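Shop stock keeps resetting when the player leaves the map
Forum: Game Dev Help > Scripting and Events

skikis_dev wrote:
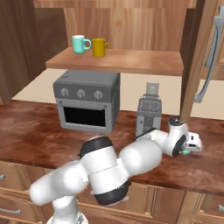
Two mugs on the shelf, toaster oven and toaster on the counter.

So my game is a little shop sim set in a harbor town called Tadier. You buy junk in the morning, sell it in the afternoon, pay rent, feel bad. Every shop has its own stock list. Problem: walk out the door, walk back in, and the shelves are full again. I sold the same teapot to myself 20 times before I noticed I was rich.

I have 48 shops planned. Each one is a map with a parallel event that fills the stock when the map loads. How do I make it stop?

Bassey wrote:

Your event runs every time the map loads because you told it to run every time the map loads. Put a switch on it. Fill stock, turn switch on, done. Turn it off when the player sleeps.

skikis_dev wrote:

One switch per shop? That's a lot of switches.

Bassey wrote:

You're the one who wanted 48 shops.

Dondau wrote:

Please don't do switches. Keep one global table, shop ID on one side, item counts on the other. Fill it once at the start of the day, from one place. The maps only read from it. Then the whole thing goes in the save file and you can find your bugs without opening every door in town.

Bassey wrote:

He's using events, Dondau. You've just told a man with a leaky tap to move house.

Dondau wrote:

The house is on fire. I've seen his other threads.

skikis_dev wrote:

I'm right here.

T_Ogunleye wrote:

Dondau has it right, though it's less scary than it sounds. My farm game tracks 200 item types this way and the script fits on one screen. One warning: add the table to your save AND load code. I only did the save half and my tester, Ashley Mottram, lost her entire pumpkin empire. She still brings it up.

Bassey wrote:

I shipped a game with switches and it was fine.

Dondau wrote:

I played it. The baker restocks if you open the menu.

Bassey wrote:

Feature.

skikis_dev wrote:

OK, table is in and the teapot stays sold. New problem, the rent now comes out every time I save. Should I start another thread?

Dondau wrote:

Post the script in this one.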